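Trucos para lavar en casa edredones, plumíferos y otras piezas que dan pereza

Todos los años me pasa lo mismo: llega marzo, empieza a sobrar ropa en la cama y me encuentro con el edredón de plumas doblado encima de una silla, mirándome, mientras yo busco excusas para no meterlo en la lavadora. Durante mucho tiempo lo llevaba a la tintorería y me quedaba tan tranquila, hasta que un invierno malo (tres críos con gripe, no digo más) me obligó a aprender a hacerlo en casa. Y oye, se puede. Lleva su tiempo, eso sí, así que elegid un día en que no tengáis que salir corriendo. Yo suelo empezar el viernes por la tarde y lo dejo ir todo el fin de semana.

Antes de meter nada en la lavadora

Mirad la etiqueta. Ya sé que es lo que dice todo el mundo, pero es que las etiquetas de los edredones suelen estar escondidas en una esquina, medio descosidas, y las pasamos por alto. Si pone que solo admite limpieza en seco, hacedle caso.

Después repasad las costuras con calma, con la pieza extendida sobre la cama y buena luz. Un agujerito por el que asoma una pluma parece poca cosa, pero con el centrifugado se hace grande y luego hay que limpiar el filtro pluma a pluma. Dos puntadas con hilo fino bastan. Si la tela es muy tupida, usad una aguja delgada, de las de seda, que no deje marca.

Las manchas se tratan antes. Para el cerco amarillento de la parte de arriba, el que queda junto a la cara, yo froto con jabón en pastilla apenas humedecido, lo dejo un rato mientras me tomo un café y lo aclaro con un paño. No empapéis el relleno en ese paso.

Y otra cosa: comprobad que la pieza cabe. Tiene que entrar en el tambor con holgura, de modo que podáis meter el brazo por encima sin apretar. Si hay que empujar con la rodilla (lo he hecho, no me siento orgullosa), os toca lavandería de barrio, donde tienen máquinas grandes.

El lavado

Programa delicado, agua a 30 grados y poco detergente. Muy poco. Con las plumas, el exceso de jabón es la peor de las manías, cuesta muchísimo de aclarar y las deja tiesas. Yo pongo la mitad de lo que pondría para una colada normal, siempre líquido, y nunca suavizante. Llevo años con el de Millska, el de prendas delicadas, que compro en la droguería de la esquina, pero cualquiera suave os servirá.

Al terminar, poned otro aclarado. A veces pongo incluso uno más, si al apretar una esquina todavía sale espuma. El centrifugado, suave primero y un poco más alegre después, para que salga con menos agua y el secado no se haga eterno.

No os asustéis al abrir la puerta, por favor. Un edredón recién lavado es una cosa triste, plana, llena de grumos y con un olor a corral que hace pensar que lo hemos estropeado para siempre. Se le pasa al secarse. Sacadlo con los dos brazos por debajo, como quien coge a un niño dormido, para que el peso del agua no tire de las costuras.

El secado, que es donde está el secreto

Aquí es donde entra la famosa pelota de tenis. Se meten unas cuantas en la secadora junto con el edredón, a temperatura baja, y van golpeando el relleno y deshaciendo los grumos. Hacen un ruido espantoso, como de mudanza en el piso de arriba, así que mejor a una hora decente.
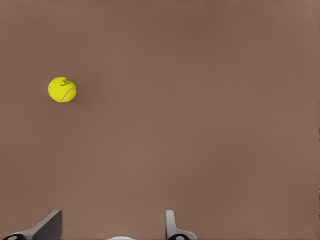 Una pelota de tenis normal y corriente, de las de fieltro amarillo, sirve para el secado.

Procurad que estén limpias, claro. Si vienen del parque o de la boca del perro, mejor comprar un bote y guardarlo solo para esto. Con las nuevas también soy precavida, y las paso antes por la secadora envueltas en un trapo blanco viejo, por si el color destiñe o sueltan pelusa. Mi vecina Juwita Ngau las mete dentro de calcetines blancos con un nudo, y dice que así tampoco huele la ropa a goma. He acabado copiándole la idea para las fundas claras.

Parad la máquina cada media hora, sacad el edredón, sacudidlo bien y volved a meterlo del otro lado. Buscad con los dedos las bolitas que queden y separadlas. Puede tardar hasta 2 horas, según el relleno y la secadora, y conviene no tener prisa, porque por fuera parece listo mucho antes que por dentro.

¿Y si no tengo secadora?

Pues se hace igual, con más paciencia. Extendedlo en horizontal sobre el tendedero, a la sombra y con aire, y dadle la vuelta por la mañana y por la noche. Cada vez que paséis por delante, un par de palmadas. Si lo colgáis de las pinzas, todo el relleno se va abajo.

Los plumíferos y las almohadas

Los anoraks se lavan con las cremalleras subidas, los bolsillos vacíos y del revés. La capucha con pelo se quita aparte. Las almohadas, siempre de dos en dos, para que el tambor vaya equilibrado y no salga la lavadora andando por la cocina.

Para guardarlo todo hasta el otoño, bolsa de algodón o una funda vieja de almohada grande. Las bolsas de vacío ahorran mucho sitio, pero a la pluma no le gusta pasar meses aplastada. Yo dejo dentro una ramita de lavanda del balcón, bien seca y metida en una gasa, y dejo la etiqueta hacia fuera para no tener que buscarla el año que viene.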